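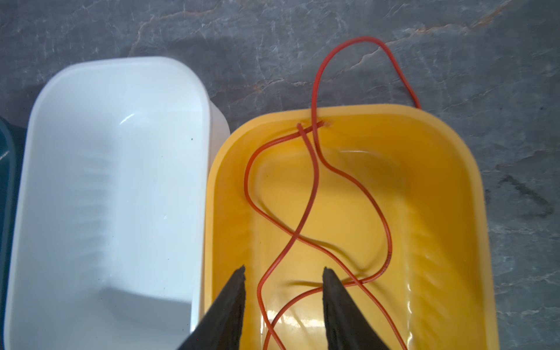 Two plastic tubs on a gray stone surface

Can the aid money be stopped after both parliaments signed?

Posted by Heloísa Lacerda, Wednesday, May 22, 2019

I follow the news about the aid agreement between Rangel and Skokton, but I am not a lawyer and English is my third language, so please be patient. The Skokton parliament approved the package in November. It is 200 million, paid over 3 years. Now the foreign minister of Rangel says there will be a "clarification" attached, with conditions about the army budget. My cousin in Skokton says this is a new treaty and they must vote again. Is she right? And can Rangel keep the second payment until the answer comes?

Tatu Laizer
They will pay. They always pay. In 2000 it was the same noise and after the elections everybody forgot it.

Diane Poirier
It depends what the clarification says. If it only explains how the two sides read the text, it is normally called an interpretive statement and no new vote is needed. If it adds a duty that was not in the agreement, then it is an amendment, and Skokton has to accept it by its own rules. The title on the paper does not decide this, so read the part about the army budget and compare it with the article on reporting.

About the second payment: look for a suspension clause, usually near the end. Many agreements allow the donor to hold money after a written notice. Without such a clause it is harder, but the donor's parliament often must release the money each year, and there it can be delayed without breaking anything on paper.

Zoi Deligiannis
I agree with Diane, only one small addition. The older cooperation treaty from 1968 is still in force — the new agreement mentions it in the preamble — and it has a consultation procedure. Your cousin may be thinking of this. Consultation means the ministers must meet, it does not mean a vote.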